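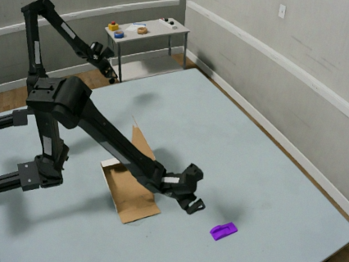
Fig. 1. Two-arm cell in the simulator, with the cardboard and the purple block on the platform.

Filed under: Course Notes > Robotics Lab > Simulation Unit

Okay, simulation week! I know plenty of you have been itching to get your hands on the real arms in the Ladton lab, and you will, but I want two weeks of sim work out of everyone first. These notes cover what I said in lecture plus the bits I ran out of time for (sorry, I talked too long about joint limits again).

Setting up. Open the Drarska project from the course folder and load the two-arm cell. If it takes forever the first time, let it, it's building the meshes. After that it should run at 60 frames a second on the lab machines. Laptops vary a lot, so if yours crawls, turn the shadows down before you come find me.

Moving one arm. Start with the front arm and leave the back one parked. Please, please jog it slowly until you know which way each joint goes! The long forearm is the part people forget. You're all staring at the fingers, and meanwhile the middle of the arm is sweeping over everything on the platform. Look at Fig. 1 again: the forearm goes right over the cardboard, and that flap is standing up. So before every move I want you to orbit the view and check the clearance from the side. A straight-down view will fool you every time.

The block. Your first task is to pick up the purple block, lift it, and set it down somewhere else on the platform. Watch the raised step on top, and decide where your fingers are going to close before you start the approach. I'd come in from straight above with the fingers open wide, then drop the last bit at quarter speed. Log 4 clean runs in a row. If you bump the cardboard, that run doesn't count and you start over (yes, all of them, I'm mean).

The cardboard. This one is harder and I love it. The piece is partly folded, and I want you to write a plan for flattening it using both arms. Just a plan for now, half a page, sketches welcome. Think about which arm holds and which one pushes, and what happens if they both want the same spot.

The little table in the back stays out of it. Don't send an arm over there.

Reading: chapter 4 of the Suominen notes, and skim the Emex gripper sheet for the finger travel numbers. Bring your log file and your plan to lab, we start at 2 sharp.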